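# How to File a Voluntary Accident Claim Through Your Employer Plan

These steps cover the Twal accident plan offered through Cesitz. Other plans work much the same way, but the forms have different names.

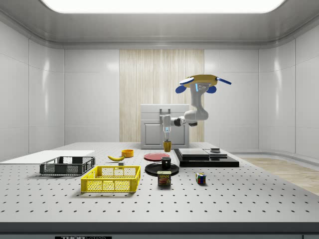
You can file whether the injury happened at home or on a trip. Check your certificate before filing for an injury at work, as some groups chose off-the-job coverage only.

## What to gather

- Your certificate number
- An itemized bill from the first visit, with diagnosis codes
- Records for any X-ray, cast or follow-up
- A police report, for a car accident

A balance-due statement from the hospital isn't enough. Call the billing office and ask for the itemized version.

## Filing

1. Log in to Nurkivgate and open **Claims**.
2. Choose **Accident**, then enter the date of the injury. Use the date you were hurt, even if you saw a doctor later.
3. Upload each document as its own file.
4. Sign the release on page 4 of the form. An unsigned release stops the claim.
5. Submit, and write down the confirmation number.

Paper claims go to the Barkari office at the address on your certificate.

## After you file

The plan pays a set amount for each covered service — it doesn't look at what your health insurance paid. One emergency room visit and one X-ray, for instance, might come to $430 under the schedule of benefits.

If you've heard nothing after 28 days, check the status page for a records request. Follow-up visits can be added later to the same claim under **Add documents**.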